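Osach to End Copper Phone Service for 1,492 Lines in December

2018-05-27

Trudance, the telephone carrier serving the Osach valley, will retire its remaining copper network in December and move all voice customers to fiber, the company said in a notice filed with the county.

The change covers 1,492 active lines. Of those, 388 belong to hotels, motels and guest houses, most of them along the Kocsis road. The rest are homes and small businesses.

Under the plan, each building will receive an optical terminal mounted on an inside wall near the existing phone entry point. The terminal converts the fiber signal to a standard analog output, so existing corded handsets can stay in service. Pulse-dial phones are not supported and must be replaced by the customer.

Power is the main technical difference. Copper lines carry current from the central office, and a basic corded phone keeps working when the building loses electricity. The optical terminal draws power from a wall outlet. Trudance will supply a backup battery rated for eight hours of standby with each residential unit. Larger buildings with their own switchboard will need a separate supply sized to the number of extensions.

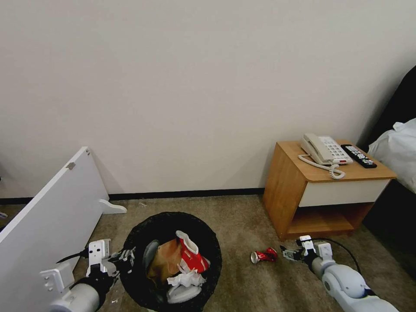
Lodging operators have raised questions about emergency calls from guest rooms. Malachy Hanrahan, who represents innkeepers in the valley, said cell coverage is weak north of Civitz and that many properties still depend on room phones.

"We need the direct-dial setting tested on every extension after the cutover, and we need it in writing," Hanrahan said.

Trudance network manager Máté Jakab said crews will place a test call from each switchboard before the copper pair is disconnected. Testing of individual extensions will remain the property's responsibility. Jakab said the company has reserved 2,000 terminals, which leaves a margin for failed units and late orders.

Alarm panels, elevator phones and fax machines must be listed on the conversion form. Some older alarm panels do not signal reliably over the new equipment and may require a cellular module. The cost of the module is not covered.

Installation begins in the town of Civitz and proceeds north. Customers will receive a letter with a two-week appointment window. Phone numbers and monthly rates for basic voice service will not change at cutover. Forms are available at the Trudance office in Osach and at the county clerk's counter.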